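Section 4. Setting Out the Fruit Plate

Applies to: Padilla table service set, Medotside dining room layout
Revised 7/27/21. Prepared by Trevor Entwistle.

4.1 Before you start

The fruit plate is the last item placed on the table. Complete Section 3 (Table Covering) first. The striped covering must lie flat, with no folds under the plate position.

You will need:
Oval serving plate, white
Mandarins
Green fruit (see 4.2)
Small round tomatoes
Two clean dish towels
Colander

Wash all fruit under cold running water and drain it in the colander. Dry each piece with a towel. Wet fruit leaves marks on the table covering and slides on the glazed plate.

NOTE: Do not use soap or dish detergent on fruit.

4.2 Sorting

1. Place the fruit on a dry towel, separated by kind.
2. Check each piece for soft spots, splits and mold. Discard any piece that fails.
3. Remove loose leaves and stickers. Stickers on mandarins should be peeled from one edge, slowly, to avoid tearing the skin.
4. Set aside mandarins of similar size. Oversized pieces can be kept for the sideboard bowl (Section 6).

Any firm green fruit of oval shape may be used. Limes, small mangoes and unripe plums have all been used with the Padilla set. Do not use fruit that has been cut.

4.3 Placing the plate

1. Hold the plate by the two long sides.
2. Lower it onto the table at the far left corner, lying diagonally to the stripes.
3. Leave 2 inches between the rim and the table edge.
4. Check that the plate does not rock. If it does, lift it and smooth the covering again.

CAUTION: Do not drag the plate. The foot of the plate is unglazed and will pull threads in the covering.

4.4 Loading the plate

1. Place the green fruit first.
2. Add the mandarins next to the green fruit, stem end up where possible.
3. Keep all pieces inside the rim. The printed border should remain visible.
4. Do not stack. A second layer will roll off when the table is bumped.

4.5 Handling tomatoes

Tomatoes are handled one at a time and placed after the larger fruit is settled. Use only tomatoes with unbroken skin.

1. Take hold of the tomato at its widest part, on two opposite sides.
2. Apply only enough pressure to keep it from slipping.
3. Lift it clear of the table before moving it sideways.
4. Lower it until it touches the surface, then release both sides together.

CAUTION: Do not squeeze. A ripe tomato can split at the shoulder with little warning. If juice reaches the covering, blot at once with cold water. Do not rub.

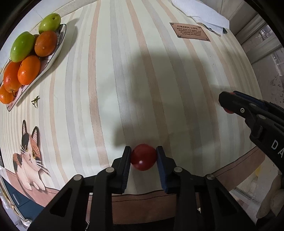
Figure 4-2. Tomato held on two opposite sides. Serving plate with mandarins and green fruit at upper left.

4.6 Clearing and storage

1. Remove tomatoes first, then the mandarins, then the green fruit.
2. Wash the plate by hand in warm water. The Padilla plate is not rated for dishwasher use.
3. Store the plate flat, with a Tendow felt disk on either side if other plates are stacked with it.

For replacement plates, quote Drasden part 35-100.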